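April 24, 2019
Drawer task, teleoperation, can and bottom drawer

Started at 9 with the master arm. Danilo Dalisay was operating, I kept the log and reset the objects. In the afternoon Ronaldo Manalastas took the controls for one hour so that we have a second hand style in the set.

Task text, same as last week: "can in the bottom drawer". The upper two drawers stay slightly open during the whole session. We decided this in order to make the policy choose the correct drawer – with the others fully closed it learns only to go to the one opening it can see.

Status of the set
We have now 123 demonstrations that I accept. The target is 600 before the end of May, so we are slow. Mean length is 65 seconds for Danilo, longer for Ronaldo, who is still careful with the wrist. I have not thrown away his long ones. Kemel wants variety in speed and I agree with them on this point.

Problems
1. Wrist delay. When the arm reaches down inside the drawer, the operator turns his hand and the wrist follows late. Danilo then corrects too much. Hosoda filter was set to the old value, I put it back at 11.20. Runs before this time are marked "L" in the sheet.
2. Grasp on a can lying on its side. If the fingers close near the end, the can can turn. Asked both operators to take it nearer to the middle and to wait a moment before they lift.
3. The depth view is poor at the bottom panel of the drawer. Danilo says he judges the height from the colour view only. Must ask Mimetti if the exposure can be fixed per task.
4. Log file stops at 4000 steps without any message. I lost one long run from Ronaldo because of this. Limit is in the Rosach recorder config, not in our script.

Head camera, the can in the bottom drawer, one view with the gripper on it: 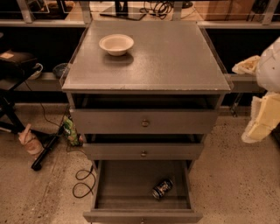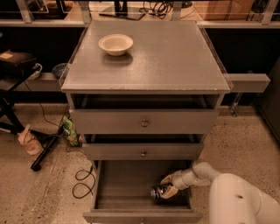 To do tomorrow
– Raise the step limit and test it with one long dummy run.
– Repeat the "L" runs, Danilo first.
– Move the bowl on the top to another place for the next block, and write the new position in the sheet.
– Ask Ronaldo if he prefers the pedal or the button for the gripper.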